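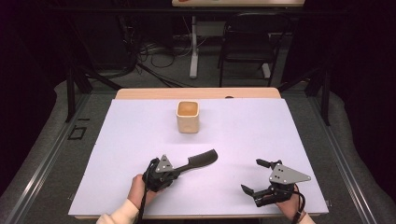
Speaker notes, "What Gets Left in the Drawer"
Calloway, morning slot. Water on the lectern, ask for the clicker BEFORE they introduce me.

Slide 1. Title. Say good morning. Wait for the coffee line to come in and pretend it's a dramatic pause.

Slide 2. The problem with hotel lost property. Most places keep it in a drawer until the drawer won't shut, then they buy a bigger drawer. At Gruvard we had 2 rooms of it. One was officially a conference suite.

Slide 3. What people leave. Chargers, then combs, then single socks, then one half of a pair of anything. Ask for a show of hands: who has ever phoned a hotel about a comb? (Expect none. Move on quickly if there's one, he'll want to tell us about it.)

Slide 4. What people phone about. Stuffed rabbits. Retainers. A paperback with a phone number written in the back. Tell Marilou's rabbit story, the short version. The long one has a ferry in it.

Slide 5. The tag. Room, date, initials, where found. "Under bed" is fine. "Room" is not fine, we know it was in a room. Credit Leandro Huenchumán for the tag layout, he's in the second row and will check.

Slide 6. How long to keep things. We settled on 60 days for ordinary items. Food goes the same day, and yes, cheese is food, I've had this argument. Passports and medicine go to the duty manager. Local rules vary, tell them to look theirs up and don't take legal questions from the floor.

Slide 7. Posting things back. Guest pays, we pack. Show the Skarkum parcel, which cost nearly 8 times what the umbrella did. The guest was delighted. It was a terrible umbrella.

Slide 8. Questions. If Emanuel asks about the software, say Aldana has the handout. If there are no questions, ask myself the one about dentures.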